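How to sort out a drawer full of old cables

Posted May 31, 2021

Right, so I finally did the cable drawer. You know the one. Mine lives under the telly and it hadn't shut properly since January, when I shoved the Heteo speaker lead in on top of everything else and hoped for the best. It took me one rainy afternoon and two pots of tea, and I'm so pleased with it that I'm writing it all down (mostly so I remember how I did it when it fills up again).

What you need: a clear bit of floor, some masking tape, a pen that doesn't smudge, a pack of hook-and-loop ties and a few containers. I got the Nindwood ties, which come 34 to a pack, and I used nearly all of them.

Step 1. Tip the lot out. All of it, batteries and dead pens included. Don't try to pick through the drawer with one hand, I did that for years and only ever made the knots worse.

Step 2. Untangle before you sort. Find a loose end and push slack into the knot, and never yank. If two leads are really stuck, put them down, do some others and come back. Mine mostly fell apart once the big black extension lead was out of the way.

Step 3. Make your piles. I had 4: charging, telly and sound, computer, and no idea. The last one was the biggest, obviously! Look at both ends of each lead and match it to something you still own. I found the charger for a Wutar camera I gave away ages ago, so that went straight in the recycling bag.

Step 4. Coil them properly. Let the cable fall into loops about as wide as your hand, giving it a little roll between finger and thumb each time so it lies flat. Please don't wrap it round your elbow, it puts a twist in that you'll be fighting forever. Thick cables like a bigger, softer loop, so don't force them into a tight one.

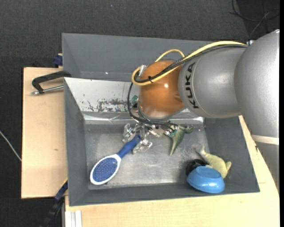
A thick yellow cable in a nice rounded loop.

Step 5. Tie and label. One tie per coil, snug but not squashed. Then fold a bit of masking tape over the lead near the plug so it makes a little flag, and write what it belongs to. "Printer" is fine. "Misc" is not, and yes, I did have to peel one off and redo it.

Step 6. Put them away standing up. I cut down some cereal boxes and lined them up in the drawer, flags on top, so I can read everything without digging. If you'd like something smarter, the Dlamini trays are lovely, but measure your drawer first. Mine were a whisker too tall and had to go back.

Anything frayed or with bent pins goes to the electrical recycling, never in the kitchen bin. Our tip has a skip for it just past the garden waste.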